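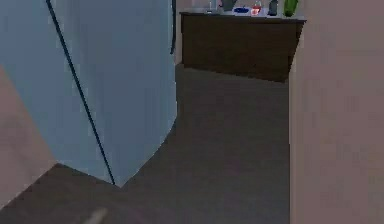

Marthinus Botha meinte vorhin am Kaffeetisch, Fernsteuern sei doch bloß Videospielen mit schlechterer Grafik. Dann setz dich mal ran, hab ich gesagt! Also: kurz hallo, dann gleich rein ins Thema. Wir zeigen dem Roboter in Heturness jede Aufgabe per Controller vor, alles in der Simulation, und er lernt aus unseren Fahrten.
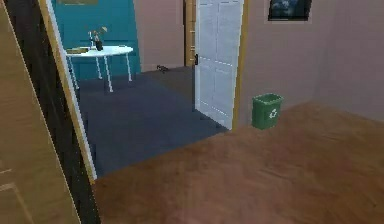
Türen sind fies – man lenkt immer zu früh ein. 818 Vorführungen hatten wir im Mai, 74 davon hab ich selbst verworfen (zu viel Gezappel am Stick). Hier Pause machen, Wasser trinken.
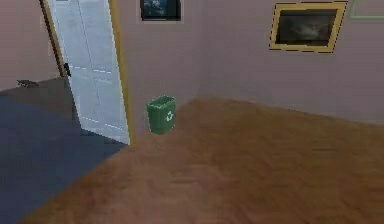
Langsam fahren, lieber einmal stehen bleiben als hektisch korrigieren. Der Roboter lernt ja auch mein Zögern mit! Frage ans Publikum: Wer hat schon mal einen Arm von Hand geführt? Dann rüber zum Greifen.

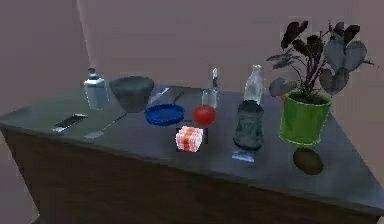 Küchenszene in der Simulation: Pfanne, Tomate, Topfpflanze.

Pavithra fürs Aufräumen der Daten danken, dann Fragen.

Kategorie: Vorträge, Robotik, Teleoperation

Kommentare
Shabnam Sial: Gibt's die Folien irgendwo?
Nomvula Oosthuizen: Das mit dem Zögern kenne ich, bei uns in Isbridge genauso.

Zuletzt erschienen
Welcher Controller für den Anfang?
Vormachen von Hand: Notizen aus Nevmont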